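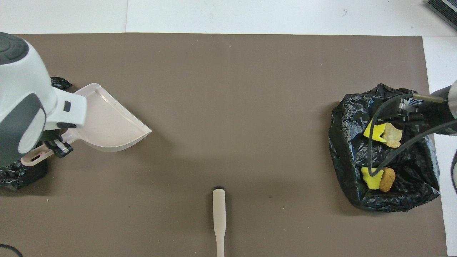
Steltura will change how it bills commercial tenants for waste at Clarnusside from April, replacing the flat levy with a charge based on weight.

Lahcen Alaoui, who manages the precinct's services contract, said the flat levy dated from a period when most tenancies were offices. "Food tenancies now produce the bulk of the organic stream," he said. "The levy never reflected that."

Each bin will carry a tag read at the dock scale. The precinct sent 3,582 tonnes to landfill last financial year, against a target of 3,000.

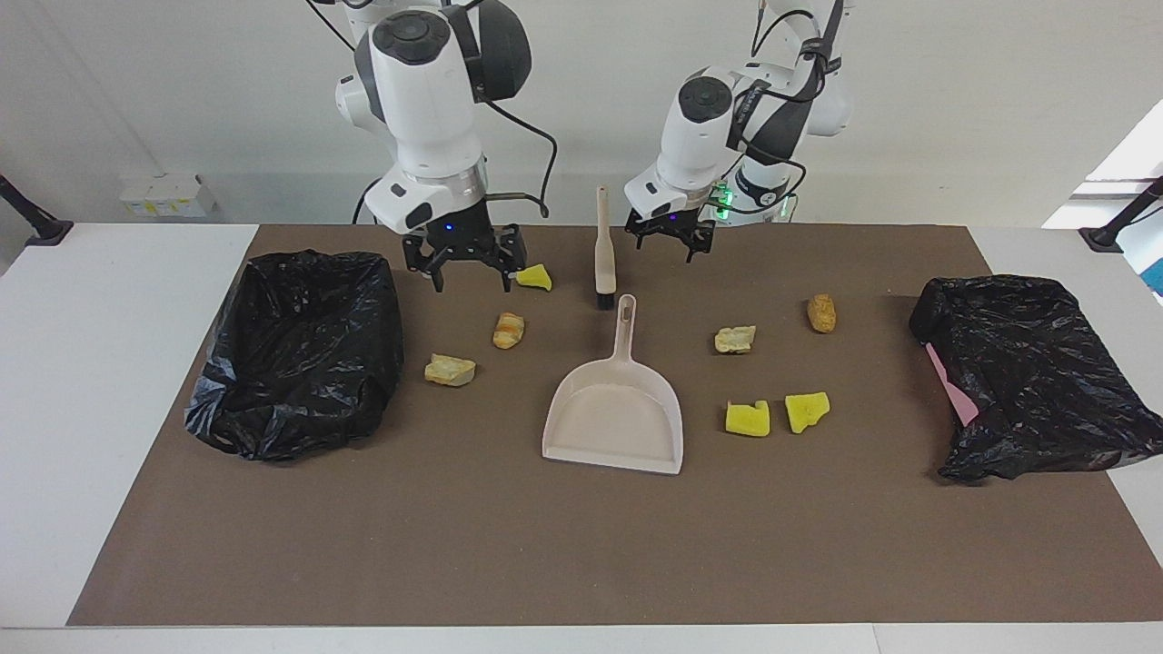 Alaoui said floor sweepings would stay in general waste and would not be weighed separately. Cardboard will be collected free of charge if it is flattened. Contaminated loads will be billed at the general rate – a tenant may dispute the reading within 5 days.

He did not expect large savings in the first year. "The scale has a tolerance of 2 kilograms, and small tenants will notice that," he said. "We'll review the minimum charge once we have a full quarter of data."

Related items
Amrani dock: revised delivery hours
Kundik organics contract extended
Clarnusside levy schedule, 2021-02-26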